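Laundry and Bedding Handling Trial: progress report to the equipment fund, February

Dronard site, second instalment

You asked for a short report before releasing the next part of the money. It has been kept short, apart from the section on mounting, which got away from us.

Where the budget stands

The purchase list approved last year had 11 lines. Five are bought, delivered and signed for. Two were struck off after we measured the doorway, an exercise we now recommend doing before writing the purchase list. The rest are quoted but not ordered, and we would like to keep it that way until the arm question below is settled.

Underspend to date is $483. We are aware this is not the sort of figure that gets a program its own building. It comes mostly from buying the bed second-hand, and we ask to carry it over to the spares line, which is thin.

The arm

We have two quotes. Hitari offers a single arm on a fixed base, with a service visit included and a lead time that their sales desk describes as "competitive". Siqueira offers a lighter arm on a wheeled column, dearer up front, with no service visit but with a parts list a normal person can read. Both would reach the middle of the bed. Only the Siqueira unit would reach the far side without the bed being shifted, and folding a shirt is hard enough for a machine without moving the furniture halfway through.

Our preference is Siqueira. The extra cost can be met by dropping the second gripper set, which was on the list chiefly because the first one looked lonely. If the fund prefers Hitari we can live with it, but please allow for a narrower bed in the next round.

Mounting and the wall

The original plan called for a fixed overhead sensor on a bracket behind the bed. The bracket was budgeted as a minor item. It has since had more meeting time than the arm. The wall has had heights written on it, and there is a grey anchor in it, but no bracket has been ordered. We propose leaving the bracket out altogether and using the sensors at head height on whichever arm is chosen. This frees up the bracket line and spares us a further meeting on the meaning of "level".

Work at hand

The task area is set up with the bed alongside a front-loading washer, so that picking up, sorting and laying flat can all be tried without moving the base. The task software, which we call Jerker for reasons that were clear to anyone watching its first week, now plans a full pass over the bed before it starts. It used to plan as it went, with the confidence of a man assembling a barbecue. The motion is a good deal smoother and we no longer need to budget for replacement pillowcases at the earlier rate.

Decisions wanted from you

Hitari or Siqueira, by the end of March if possible, as both quotes lapse then. Approval to drop the bracket. Approval to move the $483 to spares. A reply to the first of these would be plenty to get on with. 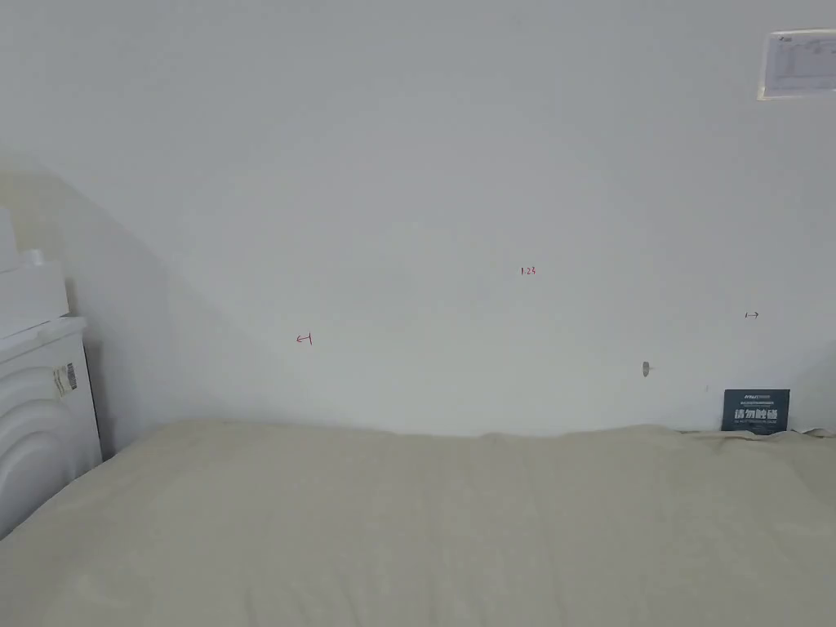
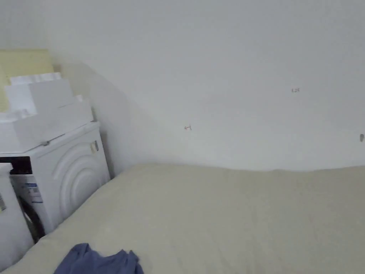

Dronard task area: bed covering and back wall, with small marks and a grey anchor in the wall.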